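秋の衣類交換会、品物あつめてます
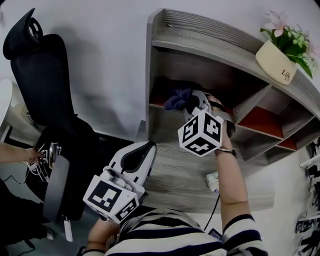

棚の紺色の布と、しましまシャツの腕。

バタバタで書いてます、すみません。11月の交換会、場所は今年もフヴィア館の2階。階段せまいので大きい箱は1階の受付へどうぞ。

いま届いているのは34点。ほとんど大人もの。子ども服がぜんぜん足りません! とくに110〜130センチの上着。去年は開始40分でなくなって、あとから来た人に申し訳なかった。

持ちこみのお願い。洗濯ずみのもの。ボタンとれはOK、お直し係のアンネリ・ルオツァライネンさんが見てくれます(糸の色はおまかせで)。下着、まくら、名前入りの体操着はごめんなさい。くつは箱なしで、左右をひもで結んでくださいい。

交換券は1点につき1枚。去年の券、まだ使えます。黄色いやつです。なくした人は受付のエケネ・アキノラさんまで。名簿に残ってれば再発行できます。

あと毛糸。ハリーナ・デムチェンコさんの編みもの机が今年も出ます。半端な玉でだいじょうぶ、太さのメモがあると助かるそうです。編み針は貸し出しが21組。足りないかも、持ってる人は持参で。

お茶は無料、カップは各自。駐車場は裏の砂利のほうだけ、表は商店の搬入とぶつかるので停めないでくだい。

受付の時間割は次号にのせます。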